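Ticket 164: Choosing and budgeting a sorting arm for the stationery job
Status: open, waiting on quote
Site: Ullcombe office
Category: equipment planning

Original request

We want a small two-armed unit to take over the tidying of desk supplies: pick mixed bits up off the floor, carry them to a desk, put pens and markers into an organiser. I've been wanting to write this ticket for ages! The Tireo quote came in with one gripper type for everything, and before we sign I'd like to know if that's the right thing to spend on.

Update 1

Went through the job by hand to see what the kit has to cope with, and it was far more interesting than I expected. Markers are easy. Binder clips are awkward little things with wire handles that point wherever they like, and thin pens on carpet need fingertips that can get right down to the pile.

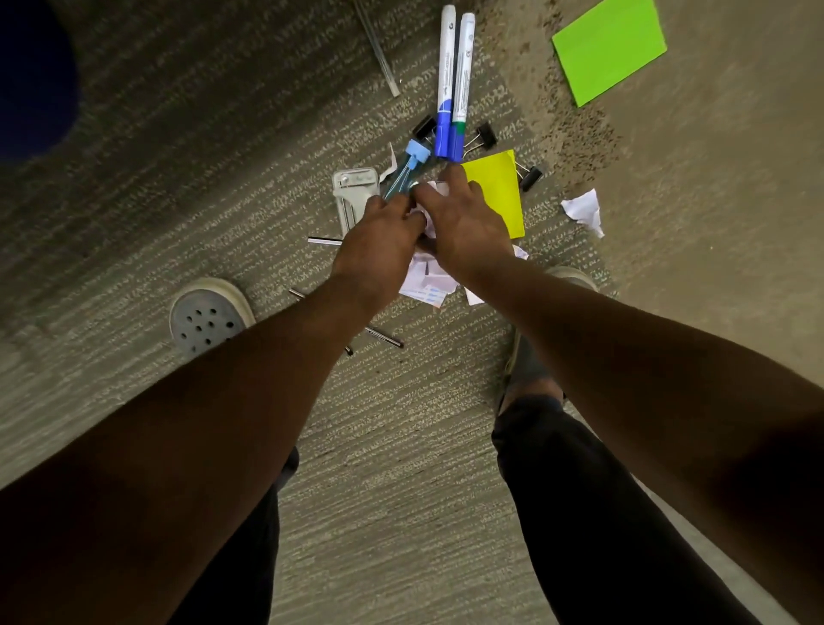 Loose paper is the one that worries me most. A person just flattens a hand over it and sweeps it in, and the parallel jaws in the quote have nothing like that. Pillgate sell a soft fingertip set that fits the same wrist — I'd happily move money from the fancy base to pay for two pairs. Sticky note pads should be fine with either.

Update 2

Reply from Tireo support: the soft tips do fit, but the force limit has to be set again for each pair. Fine by us. They also asked for the lowest height the arm must reach, so floor level has gone down as a firm requirement. That rules out the cheaper fixed bench mount, sadly.

Update 3

Desk end of the job. Filling the organiser means holding a few pens at once and letting them go into a narrow compartment tip first, and I love how much wrist movement that takes. Please don't let anyone trim the wrist joint to save money!
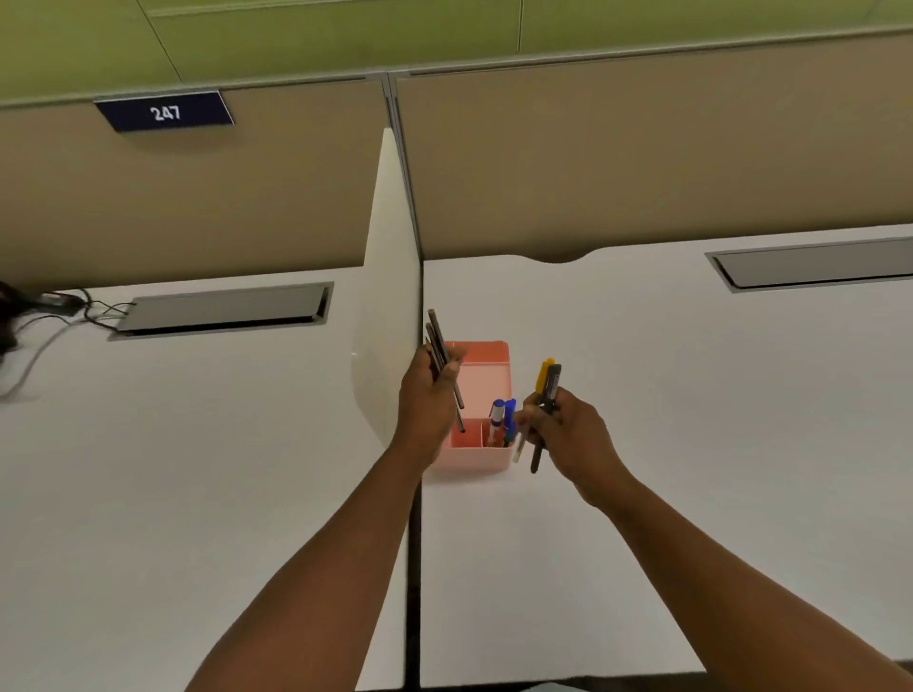
Page 2 of 2

Cables on the desk need a line in the plan as well. Clips and ties are cheap, so I've put them under site preparation and left the robot budget alone. The divider between workstations also limits how far an elbow can swing, and I've asked Wannasri for their reach drawings so we can compare.

Budget so far: 500 for fingertips and spares, 27 for cable ties and clips. Arm and base to be confirmed.

Still to do
Get the revised Tireo quote by Friday
Ask Pillgate for the lead time on soft tips
Check the Wannasri drawings against the divider
Book a demo with our own pens, clips and paper

Leaving this open until the quote is in.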